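# Call for participants: open day, two-arm cable sorting cell

Wakbridge Automation is looking for participants for its open day at the Resthorpe workshop in September. Places are available for visitors who will take part in the sorting demonstration and for session assistants who will be paid for the day. The two roles are described separately below. Please read the section that applies to you before writing to us.

## Background

The cell at Resthorpe sorts mixed cable. Two arms work over a shared table and move cords and cables into shallow colored trays. Cable is a difficult material for a machine. It bends, it knots, and one strand can hide another. A grip that holds a single cord well can pick up four when the cords are tangled.

The work is part of Gaete, our internal project on handling soft and flexible parts. Gaete has been running in its present form since the cell was moved from Bistondale. The open day is the first time that people from outside the company will see it in operation at close range.

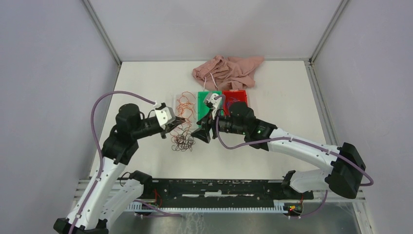
Each demonstration run starts from a fresh tangle prepared by the session assistant. The operator then starts the run from the control desk. A run ends when the table has been cleared, when the time limit is reached, or when the operator stops the arms. All three outcomes are recorded and none of them is treated as a fault in the demonstration. Visitors should expect to see failed grips and repeated attempts.

## Role 1: Visiting participants

There are up to 80 places. Visitors are taken through in groups of nine, and each group spends 70 minutes on site, divided as follows:

- introduction and safety briefing
- two demonstration runs, watched from the marked line
- one hand-sorting task at the side bench, using the same kinds of cable
- questions and written feedback

The hand-sorting task is timed. We compare how people separate a tangle with how the cell does it - in particular, which strand is picked first and how often a strand is put down again. Hands are recorded on video during the task. Faces are not. Participants who do not want to be recorded may still attend and skip the task.

No technical knowledge is needed. We would like to hear from people who handle cable at work, such as electricians, stage crews, recyclers and repair staff, and a share of the places is held for them. Participants must be 16 or older. Visiting participants are not paid, but parking and lunch are provided.

## Role 2: Session assistants

We need three assistants for the full day, plus a half-day of training in the same month.

Duties:

- prepare the tangle for each run according to the setup sheet
- return the trays and cloth to their start positions between runs
- keep visitors behind the marked line
- log the start time, end time and result of each run
- report any snagged cable to the operator at once 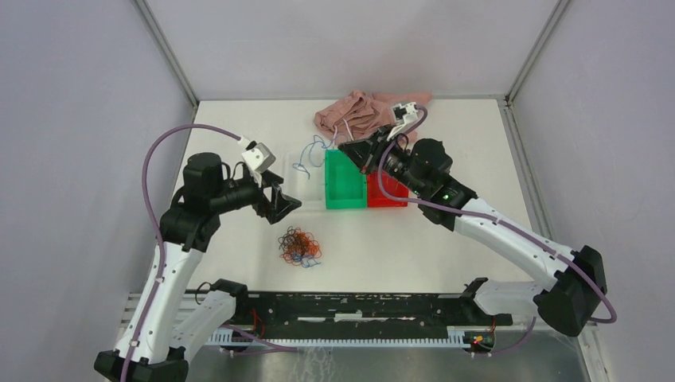
*Both arms over the table, with the three bins at the back and the cable heap in front.*

Assistants do not operate the arms and do not reach over the table until the operator has confirmed that the arms are stopped. This rule has no exceptions, including for small items that have dropped to the floor near the cell.

Required:

- able to stand for most of the day
- careful with written records
- able to tell the cable colors apart under indoor lighting
- comfortable speaking to small groups

Useful but not required: experience in a lab, workshop or museum, or any earlier work with moving machinery.

Assistants are paid at the standard Wakbridge day rate, and the training half-day is paid at half that rate. Work shoes with closed toes must be worn. Loose sleeves, scarves and lanyards are not allowed inside the marked line. Safety glasses are supplied.

## Access

The workshop is on the ground floor and has step-free entry from the rear lot. The side bench can be lowered. The cell makes a moderate level of noise during a run, and ear protection is available on request - please mention it when you apply so that we have enough sets.

## How to apply

Visiting participants should send their name, preferred time (morning or afternoon) and, if relevant, a line on the kind of cable work they do. Groups from one employer are welcome but may be split between sessions.

Applicants for the assistant role should send a short résumé and one paragraph on a task in which they had to follow a fixed procedure. Selected applicants will have a 15-minute phone call with Jacobus Mkhize, who runs the cell and will be the operator on the day.

Applications for both roles go to Marcela Kratochvíl, open day coordinator, at the Resthorpe office. Put "visitor" or "assistant" in the subject line. Visitor places are assigned in order of receipt, and a waiting list will be kept once the sessions are full.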